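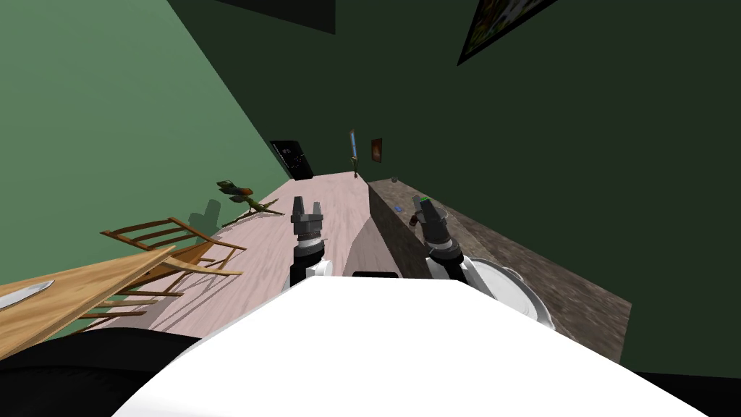

Dorothy Sedgwick
Building services engineer and occasional contributor

The case for publishing the floor build-up

Most flats sold in this country come with a floor plan. The plan gives the length and width of each room, the swing of the doors and the position of the bath. It says nothing about what lies under the finish. A buyer can learn the width of the airing cupboard before viewing and still not know, on the day of completion, whether the living room floor is a floating deck on a resilient layer, boards on battens, or a finish stuck straight to the screed.

I think the floor build-up should be printed on the plan. By build-up I mean the list of layers from the structural slab or joist to the surface, with the thickness of each in millimetres and the method of fixing. In most flats it would take up four or five lines of small type.

The first argument is noise. Impact sound between flats depends heavily on how the floor finish is separated from the structure. Two floors with the same pale boards on top can behave quite differently when a chair is dragged across them. The person who suffers the difference lives downstairs and has no means of inspecting it. When a complaint is made, the usual response is to recommend rugs. A rug does reduce footfall noise at the point where it lies. It does nothing for a perimeter that has been bridged by a skirting board pushed down hard against the finish, and a bridged perimeter is a common fault in refurbished blocks.

The second argument is repair. I was asked in November to look at a block in Bainbridge with 13 flats, where a heating pipe had failed on the first floor. The drawings showed a screed with the pipework beneath it. The flat had a timber deck on battens, put in by a previous owner, with the original screed cut away in strips. Opening up took 2 days longer than it should have done, and the managing agent, Jade Bickerstaff, had no record of the alteration. She was not at fault. The lease required consent for structural work, and the owner had taken the view that a floor was decoration.

That view is widespread and the paperwork encourages it. A lease will often run to a page on window boxes and a single sentence on floor coverings, usually requiring carpet. The carpet clause is a poor instrument. It specifies a product when it should specify a performance, and it is ignored as soon as fashion moves to hard floors. A clause tied to a declared build-up could be checked by lifting one threshold strip.

The objection I hear most often is cost. Maureen Horrocks, who has managed leasehold property for longer than I have been designing it, put it to me that every extra line on a sales document becomes a line somebody can sue over. I accept that. The same was said of floor areas, and agents now state those with a note on how they were measured. Where the build-up is unknown, the plan can say "unknown", and the buyer can decide whether to pay for a small inspection hole in a cupboard.

There is a better objection. Build-ups change, and a printed one goes out of date. A declared floor that has since been replaced is arguably worse than no declaration, as a plumber may drill on the strength of it. My answer is to tie the record to the service charge file and require an update with each consent to alter. Vastville's housing office already keeps such a record for its own stock, on a single sheet per flat, and the sheets are not elaborate. The one I was shown listed a 400 mm strip along the kitchen wall where the deck could be lifted without tools.

New buildings present the easiest case. The designer knows the layers, the contractor has bought them and the tests have been done. Leaving them off the plan is a matter of habit. I would begin there, with any scheme submitted after next spring, and allow the older stock to follow at each change of ownership.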